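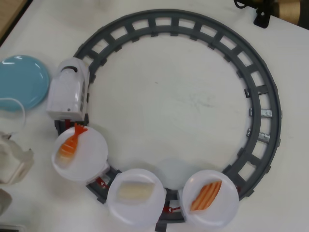 Page 141

Lecture notes: Can a machine clear the table yet?
Course "Automation in Daily Life", lecturer Gudrun Weidemann

Last time we spoke about welding and painting, where the part always arrives in the same position. Today we go to the kitchen. Please read the text by Schmieder before the exercise, at least the part on grasping.

The task for today sounds easy. A toy train carries sushi on small plates along a ring of track, and a piece should go from its plate into a bowl. A child of five can do it and talk to you at the same time. For the machine we must write down each thing the child knows already: where the piece is, which side is up, how hard to press, when to let go.

If the train runs, there is one more difficulty. The place where the camera saw the shrimp is not the place where the fingers must close. On a straight conveyor this is a solved problem, you measure the speed and add it. On a curve the piece also turns, so the hand must turn with it or come from the top. 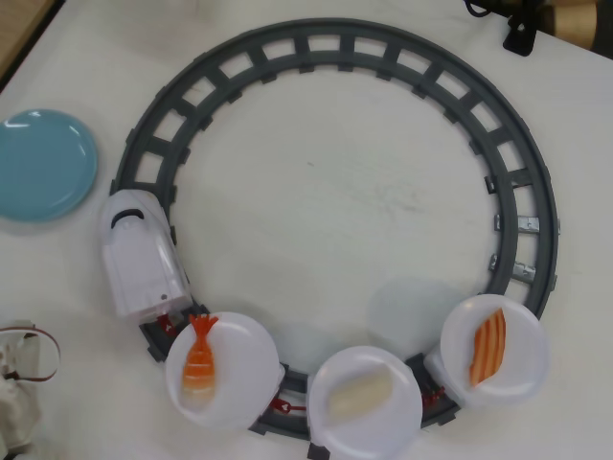
Then comes the question of what we call success. Leobardo Arellano, in his exercise sheets for the Nuvari course, gives 3 levels, and I use them also in the exam:

Level 1: the piece leaves the plate.
Level 2: the piece arrives in the bowl and the plate stays on its car.
Level 3: the same as level 2, many times, without a person who puts things back.

Most films that you find online show level 1 or 2. A household needs level 3. When a company such as Emamance tells you its arm can "do the dishes", ask first how many attempts there were, and who stood beside it.

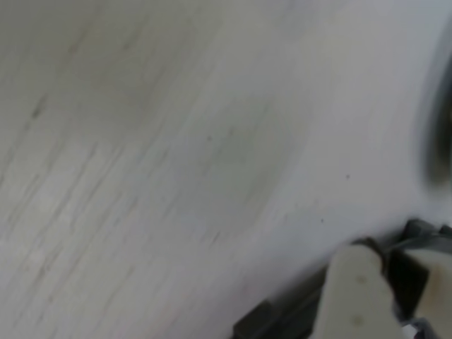

A second point is the camera on the wrist. It is cheap and it sees well what is between the fingers, but when the arm moves fast the view becomes smeared and the controller must work for a moment from memory. Slower motion helps. On the shop floor slower motion costs money - at home it costs patience, and people have less of it than they think.

My own opinion: sorting and placing of known objects, yes, nearly. Washing, folding and putting away in a kitchen the machine has never met, not yet. After the lecture in July we had a discussion on this, and I add a part of it. 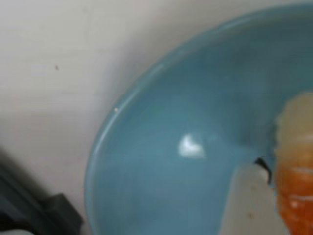

Marion MacLeish objected that I judge too strictly. In her view a machine that fails one time in five is still useful in a house, if it fails gently and lets you finish the work yourself. Her mother would accept such a helper tomorrow, she said, and would not ask about levels.

I agree for soft toys and plastic bowls. For a glass I do not agree.

For the next meeting: choose one chore from your own home and write down its steps until a stranger could follow them. Bring also one step which you could not describe. Sheets go to Hannelore Lindemann.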